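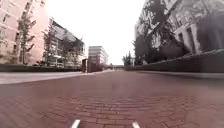
The best way to learn a town is to walk it before breakfast, and Vundside might be the best breakfast walk I know. Daranee Ratanaporn has been leading hers since February, and by the time I caught up with her group she was already on her knees, showing two delighted teenagers a maker's stamp on a doorstep.

Her route takes in 15 stops and very few of them are grand. There's the old Drudano dye works, where the gutters are said to have run blue on Mondays, and the back gate of the Sárközi bakery — get there early and the poppy seed rolls come out on a tray the size of a door!

What I loved most was the listening. Daranee stops everyone at a corner and asks for two minutes of quiet, and suddenly there are swifts, a radio, somebody practising scales (badly, but with real feeling). Paweena Suwannarat, who has lived here all her life, told me she'd never noticed how much the hill changes the sound of the bells.

The whole loop is 700 metres longer than the map claims, thanks to a detour through the allotments, and I'd happily have gone round again. We finished on the wall by the river, eating the last of the rolls and arguing about which street to try next.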